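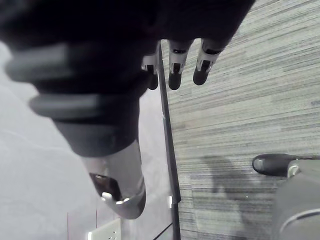

*Three fingertips, pointing down towards the floor.*

## About Filine

Filine is a sports and brand marketing agency. We plan and run campaigns that bring phone makers, drinks companies, banks and retailers together with cricket, football and netball clubs. Most of our work takes place on university and college campuses, where students come to play, watch and try things out between lectures.

We started as a two-desk office above a print shop on Mwakyusa Road. The first job was a bowling speed contest for a local club, with a borrowed radar gun and 100 printed T-shirts, most of them in the wrong size. The club asked us back the next season and we have worked with them every year since. We are still on Mwakyusa Road, now on the ground floor, with a store at the back for nets, banners and scoreboards.

## What we do

- Campus tours, including permissions, staging, hosts and transport
- Open trials and talent days run jointly with clubs
- Player visits and signing sessions
- Sponsor matching for teams without a commercial department
- Reports for sponsors after each stop

We do not buy television time or manage players. If a client needs either, we will suggest another firm.

## Recent work

Our largest project so far is the Triltus Campus Cup, a six-a-side cricket competition for mixed student teams. Last season 803 teams entered. Regional rounds were played on university grounds and in two indoor halls, and the final was held in December under lights. Triltus has signed up for another season, and entry forms will go to sports offices in the usual way.

We also run Flulance, a smaller scheme that pairs student photographers, commentators and scorers with semi-professional clubs on match days. It has placed 111 students to date. Clubs pay travel and a day rate, and Filine covers insurance and training.

## How we work

Each project has one manager who stays with it from the first meeting to the final report. Budgets are agreed in writing before anything is booked. Ground fees, host fees and prize money are shown on separate lines, and any unspent money goes back to the client.

## Contact

The office is open from 9 am to 5.30 pm. Visitors should use the side entrance on Mwakyusa Road and ring the lower bell. Universities that would like to host a stop on next season's tour should write to the events desk, giving the size of the ground and term dates.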